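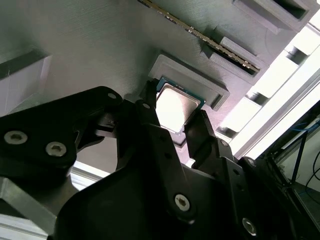

Sernine, the family-run soup maker from Manninen, is very happy to announce that its new lower-salt range, Celus, will reach store shelves in May. The range starts with two soups, a red lentil and carrot and a white bean with leek, and both have been cooked, tasted, argued over and cooked again in the company's kitchen until everybody was willing to have a second bowl. Salt does a lot of work in a soup, and when you take some of it away you can't simply drop any old thing in the gap. A processor chip with its silver lid and thin green edge is meant for a socket of its own shape, and the Sernine cooks came to feel much the same way about lemon, toasted cumin and slow-cooked onion, each of which had to find the spot where it belonged. The lemon goes into the lentil soup at the very end, and the onions go into both, cooked down for most of a morning.

The idea for Celus came from customers, many of whom have been buying Sernine soups for their parents and lately for themselves. Letters and emails kept arriving from people who had been asked to watch their salt and who missed being able to open something good on a cold evening without turning it around to read the small print first. Some of them had been thinning the regular soups with water, which pained the kitchen a little, and a good many had sent in their own recipes. One of those recipes, a white bean soup finished with a spoonful of mustard, was the starting point for what is now the leek soup, although the mustard has since been turned down a good deal.

"I grew up in a house where the salt dish sat next to the stove and everybody who walked past gave the pot a pinch," said Pushpa Dhillon, founder of Sernine. "So this was a big change of habits for me, and I'll admit I was the hardest person in the building to win over. I wanted a soup I'd be glad to serve to my sister, who is a wonderful cook and very blunt, and when she asked for the leek one to take home I felt we could finally start printing labels."

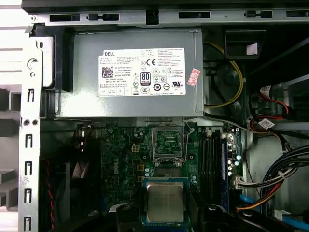
Printing those labels took longer than anyone in Manninen had planned for. Sernine wanted the amount of sodium in a whole container to be given on the front, in type large enough to read at arm's length in a supermarket aisle, along with the amount in a single serving. Many shoppers told the company that they eat the entire container for lunch, as most of us do, and that doing sums in the store was no fun at all. The front of the Celus container now carries both numbers side by side, and the ingredient list on the back uses the names people would use in their own kitchens.

Before settling on the final recipes, Sernine sent early batches to 300 households, who ate the soups at home over several weeks and wrote down what they thought. The notes were warm and extremely detailed. People wanted the carrots left in bigger pieces, they wanted the lentils a little thicker, and they had a great deal to say about pepper. Sveva Testa, the dietitian who worked with the kitchen throughout, read every page.

"What I loved was how many people told us what they ate alongside the soup," said Testa. "Bread can bring a fair amount of salt to the table, and so can cheese, and it's worth thinking about the whole meal. I usually suggest a baked potato or some plain brown rice, or a slice of whatever bread you like best if the rest of the day has been fairly light. Beans and lentils are filling by themselves, too, so you may find you want less on the side than you expected. Anyone who has been given a specific limit by their doctor should of course stick with that and check the numbers on the front."

Celus soups will be sold chilled in 50 stores to begin with, including all branches of the Bidow grocery chain, where there will be tastings near the chilled cabinets during the first weeks. Sernine staff will be pouring the samples themselves and would love to hear what you think, good or bad. A leaflet with serving ideas from the test households will be available at the tastings and by mail on request. Sernine's regular soups will stay on sale with their recipes unchanged.

About Sernine
Sernine makes chilled soups and stews in Manninen, using dried beans and lentils soaked and cooked on site. The company was founded by Pushpa Dhillon, who still tastes every batch.

Samples and interviews with Pushpa Dhillon and Sveva Testa can be arranged through the Sernine press desk, mornings preferred.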